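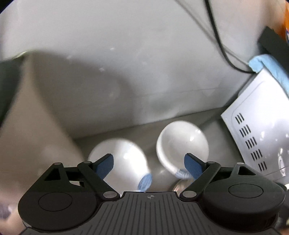

玻璃能让光穿过去,这件事我们天天见,却很少去想。白天坐在屋里,阳光从窗户进来,照亮地板,窗户就像没有一样。可是同样是玻璃,样子能差很多。窗玻璃看得透,浴室的玻璃门常常看不透。灯泡也是这样:左边那只灯泡的玻璃罩是磨砂的白色,装在里面的东西一点也看不清,只有下面那截带螺纹的金属灯头露在外面。同一类材料,为什么有的清清楚楚,有的朦朦胧胧?再往下问,白瓷碗为什么又完全看不透?这篇文章就从厨房里的杯子、碟子和碗说起。

玻璃和瓷器:厨房里的两种硬东西

文/唐奕辰

光碰到东西以后

光从太阳或者电灯出发,一路直着走,碰到东西时会有几种不同的结果。

第一种,光被弹回来,这叫反射。镜子把光整整齐齐地弹回来,所以你能在里面看见自己的脸。墙也会把光弹回来,不过墙面粗糙,光被弹得东一束西一束,你只看得见墙,看不见自己。

第二种,光穿过去,这叫透射。窗玻璃、清水、保鲜膜都能让大部分光穿过去。

第三种,光被东西“吃”掉,变成一点点热,这叫吸收。夏天穿黑衣服站在太阳下会觉得更热,就是因为黑布吸收的光多。

大多数东西同时做这三件事,只是每件做多少不一样。窗玻璃让大部分光穿过去,也会反射一小部分。晚上屋里开着灯,外面漆黑,你站在窗前就能看见自己的影像。白天那一小部分反射光也在,只是外面的光太亮,把它盖住了。

透明、半透明和不透明

能看清后面东西的材料叫透明材料。能透光,但看不清后面东西的,叫半透明材料,比如薄纸、磨砂玻璃和有些塑料盒。光穿不过去的叫不透明材料,比如木板和铁锅。

磨砂玻璃是怎么变“糊”的呢?它的表面有许许多多细小的坑和坡,小到手指摸上去只觉得有点涩。光穿过这些小坡时,每一束都拐向不同的方向。光还是过来了,图案却散了。就像一队人排得整整齐齐,走过一片乱石头,出来时人都在,队形没了。

灯泡用白色的罩子,也利用了这一点。灯泡里面发光的部分往往很小,又很亮,直接看会刺眼。光穿过白罩子时被打散,整个圆罩子都亮起来,看上去柔和多了。台灯的灯罩、吸顶灯外面的白盖子,做的都是同样的事。

透明胶带可以让你看到相反的变化。把一小片胶带贴在磨砂玻璃粗糙的那一面,用指甲压紧,贴着胶带的地方会变得清楚一些。胶带上的胶填进了小坑,表面重新变平,光就不再乱拐了。浴室的磨砂玻璃沾上水以后有时会变清楚,也是这个道理。

玻璃是从沙子里来的
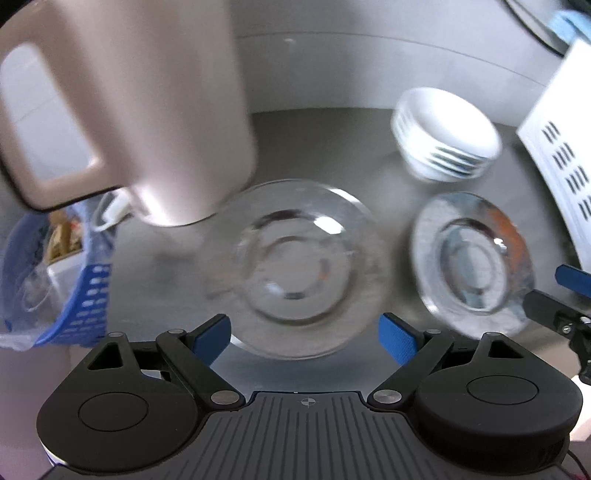 水池里的玻璃碟,后面是一摞白碗。

做玻璃的主要原料是沙子。这里说的沙子叫石英砂,颜色浅,很干净,和河边踩在脚下的那种不完全一样,河沙里混着不少别的矿物。

光用石英砂也能做玻璃,不过要烧到非常高的温度才肯化。很早以前就有工匠发现,往沙子里加一种叫纯碱的白色粉末,沙子会容易化得多。可是只加纯碱,做出来的玻璃会慢慢被水溶掉,用来喝水可不行。于是还要加石灰石。沙子、纯碱、石灰石,这三样就是大多数窗户和玻璃杯的配方,叫作钠钙玻璃。

3000年前的埃及工匠已经会做小玻璃瓶了。他们用泥做一个小芯子,把热玻璃裹在外面,等玻璃冷了再把里面的泥一点点掏出来。那时候的玻璃瓶很小,也很贵,用来装香油。要到后来,人们学会了用一根长管子把热玻璃吹成泡,做瓶子才变得快起来。

今天的玻璃碟子大多是压出来的。一团烧得发亮的玻璃落进金属模具,另一块模具从上面压下来,碟子的形状就有了。花纹也刻在模具上,压的时候一起印到玻璃上。碟子中间那圈凸起或者凹下去的部分,同样是模具做出来的,放杯子时杯底正好待在那里,不容易滑。

刚压好的碟子不能马上拿走。玻璃外面冷得快,里面冷得慢,要是随它去,外层已经硬了,里层还在往小里缩,两层就会互相拉扯。这样的碟子看上去好好的,轻轻一碰可能就裂。所以工厂会让它从一条长长的炉子里慢慢走过,一点点降温。这一步叫退火。

在斯托斯图拉的一间玻璃作坊里,师傅莱夫·桑德贝里给来参观的孩子讲过温度的事。他说,到了700摄氏度,普通玻璃已经开始发软,自己会往下塌。要是想让它像蜂蜜一样流动,还得再往上加热。有个孩子问他,玻璃有没有一个准确的熔点,像冰到了零度就化那样。他说没有。冰是一下子从硬变成水的,玻璃是慢慢变软的,越热越软,中间找不到一条清楚的线。

这和玻璃里面的样子有关系。冰、盐和糖都是晶体,里面的小颗粒一排一排站得很规矩。玻璃里面的小颗粒没有排队,站得乱乱的,像液体里那样,只是冻住了,不再跑来跑去。科学家把这种固体叫作非晶体。

有人说老教堂的窗玻璃下面厚上面薄,是因为玻璃几百年来一直在往下流。这个说法不对。从前的人做不出厚薄完全一样的玻璃板,装窗户时有的把厚的一边放在下面,有的放在上面。玻璃在平常的温度下不会流。

瓷碗是从泥里来的

瓷碗的原料也从地里挖出来,可是走的是另一条路。

做瓷器要用一种白色的黏土,叫高岭土。这个名字来自江西景德镇附近的一个地方,叫高岭。除了高岭土,还要加石英和长石。长石也是一种矿物,它在窑里会先化开,像胶水一样把别的颗粒粘到一起。

工人把泥和水搅匀,做成碗的形状,晾干。这时候的碗叫坯,颜色发灰发白,一捏就碎,掉进水里还会化成泥。接着要上釉。釉是一层很薄的浆,里面也有石英和长石,还有别的东西。上好釉的碗送进窑里烧。

瓷窑里的温度要超过1000摄氏度,有些瓷器还要再高几百度。在这样的温度下,坯里的长石化成黏黏的液体,钻进颗粒之间的缝隙,冷下来以后把它们牢牢固定住。外面的釉也化了,铺成一层光滑的膜。釉冷下来以后是什么呢?就是玻璃。所以每一只光滑的瓷碗,外面都穿着一件很薄的玻璃衣服。

碗烧好以后会比原来小一圈。水分跑掉了,颗粒也挤得更紧了。做碗的人要提前算好,坯得做得比想要的碗大一些。

碗上的蓝花有两种画法。一种是先画在坯上,再盖上透明的釉,一起进窑,花纹就被封在那层玻璃下面,怎么洗也洗不掉。这叫釉下彩,青花瓷就是这样做的。另一种是碗烧好以后再把花纹加在釉的上面,用低一些的温度再烧一次,叫釉上彩。釉上彩的花纹直接露在外面,用得久了可能会磨淡。

瓷碗为什么是白的

瓷碗的外衣是玻璃,那为什么整只碗看不透呢?

答案在碗的肚子里。瓷里面有许多细小的晶体,还有一些小气泡,晶体和晶体之间又填着玻璃。光走进去,刚走一点点就碰到一个边界,拐一下弯,再走一点点又碰到一个边界,再拐一下。拐来拐去,大部分光又从进来的那一面出去了。太阳光里各种颜色的光都这样出来,混在一起,我们看到的就是白色。

雪也是白的,道理差不多。一小块冰是透明的,可是一大堆小冰晶中间夹着空气,光在里面拐了无数个弯,最后出来的就是白光。把透明的冰糖敲成粉末,粉末也会变白。你可以在厨房里找找,还有什么东西整块的时候透明,弄碎了就变白。

如果瓷做得非常薄,光还是能透过去一点。找一只薄的白瓷茶杯,请大人帮忙拿稳,在杯子外面开一只手电筒,从里面看,有时能看到暖暖的一片亮。手指放在手电筒和杯子之间,还能看到手指的影子。厚的饭碗一般就不行了。

看得见的脏,看不见的脏 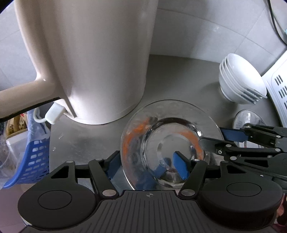
玻璃碗有一个好处,脏在哪里一眼就能找到。白瓷碗的脏要从上面往里看,玻璃碗转到哪一边都能看,里面和外面都藏不住。比如放在电水壶前面的这只玻璃碗,里面的壁上挂着一道道橙色的食物残迹,隔着玻璃也看得出来。我们看到橙色,是因为食物里的色素把蓝色那一边的光吸收了不少,把橙色和红色那一边的光留给了眼睛。橙色光的波长是600纳米。纳米是很小很小的长度单位,一毫米有一百万纳米。

胡萝卜、番茄和辣椒里都有这一类色素。它们大多不爱和水待在一起,喜欢躲进油里。所以炒过番茄的锅里,油会变成橙红色。也所以,光用清水冲一只装过番茄酱汁的碗,常常冲了半天还留着一层颜色。

洗洁精的本事就在这里。洗洁精里有一种分子,一头喜欢水,一头喜欢油。喜欢油的那一头扎进油里,喜欢水的那一头留在外面。许多这样的分子围住一小滴油,就把它包成了一个小球,水一冲,小球跟着水走了,色素也跟着走了。

温水比冷水洗得快。油热一点会变稀,更容易散开。水不用烫手,温的就够了。

塑料盒子装过番茄酱汁以后,常常怎么洗都留着一点橙色,玻璃碗却没有这个麻烦。塑料里面有很细小的空隙,色素和油能慢慢钻进去。玻璃的表面又密又硬,色素只能趴在外面。瓷碗有釉保护,也不容易染色。不过要是釉上裂了小缝,茶水就会沿着缝渗进去,时间一长,老茶杯上会出现一条条褐色的细线。

为什么倒开水有时会把杯子烫裂

东西受热会变大一点,变冷会缩小一点。铁是这样,水泥是这样,玻璃也是这样。变化很小,眼睛看不出来。

把开水倒进一只冷的厚玻璃杯,里面那一层马上热了,想要变大。外面那一层还是冷的,不想动。玻璃传热慢,外层要过一会儿才知道里面发生了什么。这段时间里,里层往外撑,外层被拉着。玻璃很能承受挤压,却很怕被拉。外面要是恰好有一道小划痕,裂缝就从那里开始跑,一下子跑完整只杯子。

薄杯子反而安全一点,因为热很快就能传到外面,里外的温度差得不多。实验室里的烧杯壁就很薄,用的还是另一种玻璃,里面加了硼,受热时变大得更少。有些烤盘和量杯也用这种玻璃做。

瓷碗也怕忽冷忽热,从冰箱里拿出来的碗不要马上放到火上。

还有几件事要记住:

装过热汤的玻璃碗,先放一放再洗,别马上冲冷水。
杯子或者碗有了裂纹、缺了口,交给大人处理。
玻璃打碎了,站着别动,喊大人来。碎片不要用手捡。
开水由大人来倒。

玻璃在水里到哪儿去了

把一只干净的玻璃碟放进一盆清水,它会变得很难找。在空气里,你能看见它的边、它的花纹、它上面亮亮的光点。到了水里,这些都淡了。 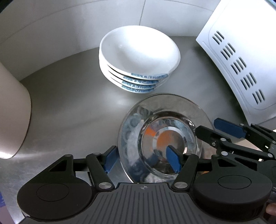
光从一种透明的东西走进另一种透明的东西时,会在交界的地方拐弯,这叫折射。空气和玻璃差别大,光拐得厉害,也反射得多,所以玻璃的边缘在空气里很显眼。水和玻璃差别小一些,光拐得少,反射也少,边缘就不显眼了。要是换成某些食用油,差别更小,有的玻璃棒放进去几乎看不见。

这也是洗碗时要小心的地方。一盆泡沫水里,玻璃杯和玻璃碟很容易被别的碗压住,伸手进去可能碰到破口。玻璃的东西最好单独洗,一次拿一件。

玻璃的花纹也靠折射才看得见。透明的玻璃上没有颜料,只是有的地方高一点,有的地方低一点。光经过高高低低的地方,拐的方向不一样,有的地方就亮,有的地方就暗。用手指轻轻摸一摸碟子的花边,眼睛看到的明暗,手指也能摸出来。

玻璃还会从周围借颜色。旁边放一个橙子,玻璃上就可能有一块橙色的亮斑。把橙子拿走,亮斑也没了。下次看见透明的碟子上有颜色,可以先猜猜它是从哪里来的,再把旁边的东西一样一样挪开,看看猜得对不对。

碗为什么能摞起来

饭碗上面宽,下面窄,壁是斜的。一只碗的底正好能坐进另一只碗里,这样摞起来很省地方。要是碗壁直上直下,像杯子那样,就只能一只站在另一只的口上,摞两三只就摇晃了。

碗底下有一圈矮矮的边,叫圈足。翻过碗来看,圈足最下面那一圈常常没有釉,摸上去粗粗的。烧窑的时候,釉会化成黏黏的液体。如果碗底也有釉,碗就会粘在窑里的架子上,拿不下来。所以进窑之前,工人要把那一圈的釉擦掉。粗的圈足会划伤下面那只碗的釉,好一点的碗会把圈足磨光。

两只湿的玻璃杯套在一起,有时会拔不开。它们中间有一层薄薄的水,把空气挡在外面,两只杯子就像被吸住了。这时候不要使劲拧。请大人在里面的杯子里放一点冷水,把外面的杯子泡在温水里。里面的缩一点,外面的胀一点,过一会儿轻轻一拉就开了。前面讲过的热胀冷缩,在这里派上了用场。

洗好的碟子一般竖着放在沥水架上。竖着放,水会顺着碟面往下流,两面都能碰到空气,干得快。平放的碟子中间会积一小汪水,水干了以后留下一圈白印子。白印子是水里的矿物质,和水壶里的水垢是一家。用一点白醋擦一擦,再用清水冲干净就行。

在家里做的三个小观察

第一个:光能过去吗
准备:一只手电筒,一面白墙,一只透明塑料杯,一张薄纸,一张铝箔。
晚上关掉灯,让手电筒照着墙。把三样东西轮流放到手电筒前面,看墙上的光变成什么样。画三个格子,把看到的画下来。画完再想想,哪一样是透明的,哪一样是半透明的,哪一样是不透明的。

第二个:冰糖变白
准备:一小块透明的冰糖,一个厚的密封袋,一根擀面杖。
把冰糖放进袋子,封好口,用擀面杖压碎。比较一下压碎以前和以后的颜色。再把粉末倒进一小杯温水里搅一搅,看看白色去哪儿了。

第三个:油和水
准备:一只透明塑料杯,清水,一勺食用油,几滴洗洁精。
先把油倒进水里,搅一搅,等一分钟,油会浮回上面。再加洗洁精,再搅,再等一分钟。第二次浮上来的油和第一次一样吗?水还像原来那么清吗?做完的水不能喝,倒掉以后把杯子洗干净。

读者恩内卡·埃泽阿尼来信问,玻璃能不能一直回收。可以。玻璃熔化以后再做成新的瓶子,质量不会变差,加一些碎玻璃还能让原料更容易化,省下不少燃料。不过要分类。瓷片混进去就麻烦了,瓷在玻璃炉里化不开,会变成瓶子上的一个硬疙瘩。耐热玻璃也不能和普通瓶子混在一起,它化得比较慢。所以打碎的碗不要丢进收玻璃瓶的箱子里。

词语表

反射:光碰到东西后弹回来。
透射:光穿过东西。
吸收:光被东西留下,变成热。
折射:光从一种透明的东西进入另一种时拐弯。
退火:让刚做好的玻璃慢慢冷下来。
坯:还没有烧过的泥碗。
釉:瓷器外面那层像玻璃一样的薄膜。
圈足:碗底的一圈矮边。

小读者 > 身边的科学 > 材料 > 玻璃和瓷器
标签:玻璃 陶瓷 光 厨房里的科学 适合三至五年级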